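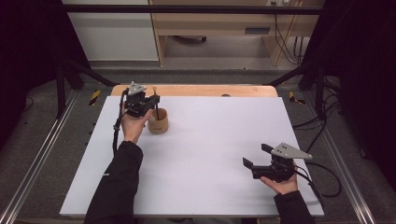
I've been a small-town lawyer for 14 years, mostly wills, closings and the odd bank loan, and I still can't get through a partner's guaranty form without grumbling. So let me grumble.

If you've ever borrowed money for a small business, you've probably signed a personal guaranty. You set up the LLC, you paid the filing fee, you got the nice binder, and you told everybody at Thanksgiving that your house was now protected. Then the bank slid one more document across the desk, and with one signature the house was right back on the line. I see this all the time, and I see it most with people who never sat down with a lawyer before the closing (yes, I know how that sounds coming from me).

My client Sabina Mollah said I could tell her story. She and her cousin borrowed to open a second bakery, the one called Sultana, and the guaranty ran six pages. It was unlimited, it covered "all present and future obligations," and it let the bank come after her first without bothering with the ovens or the delivery van. Her cousin owned half of the business and signed the same thing, so she figured each of them was on the hook for half. Nope! Each of them was on the hook for all of it. That's what "joint and several" means, and I'd love to see the bank that explains it out loud before the pens come out.

Now, I don't think lenders are villains. Dilani Jayasinghe, who spent years on the lending side before she joined our office, tells me I'm too soft on borrowers, and she has a point. A brand-new company has no track record and not much to seize, and somebody has to stand behind the loan. Fine. I'd want a guaranty too if it were my money.
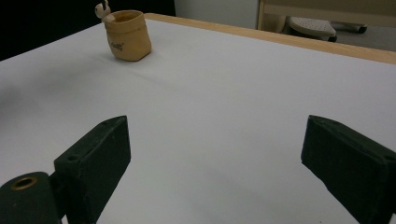 A small tan cup on a white tabletop with a light wood border.

My gripe is with the size of the thing. Why should a person who owns 40 percent of a company guarantee 100 percent of its debt? Why does the guaranty still hang around in full when the loan is mostly paid down? You can ask for a cap. You can ask for it to shrink as the balance shrinks, or to drop away after a few years of clean payments. I've asked for these plenty of times, and lenders say yes more often than you'd think, especially when there's another bank down the street. They say no sometimes too, and then at least my client knows what she's signing.

What I'd really like is a plain one-page summary, in big type, handed over a few days before closing. How much could you owe? Can they come after you first? When does it end? Dilani says nobody would read it. I say Sabina would have.

She got hers capped when the loan came up for renewal last October, by the way. It took two phone calls and one slightly testy email. The cousin is still thinking about his.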